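News > Press Releases > Showrooms

Stakard Opens Bedroom Furniture Floor at Its Londine Showroom

LONDINE - Stakard is delighted to open a new bedroom furniture floor at its Londine showroom this August, bringing the Moya and Monetti collections together under one roof for the first time.

The new floor covers 700 square meters and holds 511 pieces, from nightstands and wall mirrors to full desk and storage sets. We have wanted to show these two collections side by side for years, and we are thrilled with how well they get along!

Moya is the simpler of the two, made for homework, hobbies and all the small things that need a place to land. Monetti is for people who love a bit of carving and a mirror with some character. Both come in white, so a family can mix them freely - a plain desk along one wall, a fancy dresser along the next.
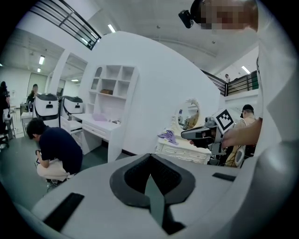

White desk and cubby shelving beside an ornate dresser and oval mirror.

Visitors are welcome to open the drawers, sit at the desks and take their time. Staff on the floor can help with room plans, and anyone who brings wall measurements will leave with a free sketch showing which pieces fit. Delivery within the Londine area takes two weeks, and assembly can be booked when ordering.

The bedroom floor is open from 10 a.m., with parking behind the building. Fabric and finish samples for both collections can be borrowed from the front desk and taken home overnight.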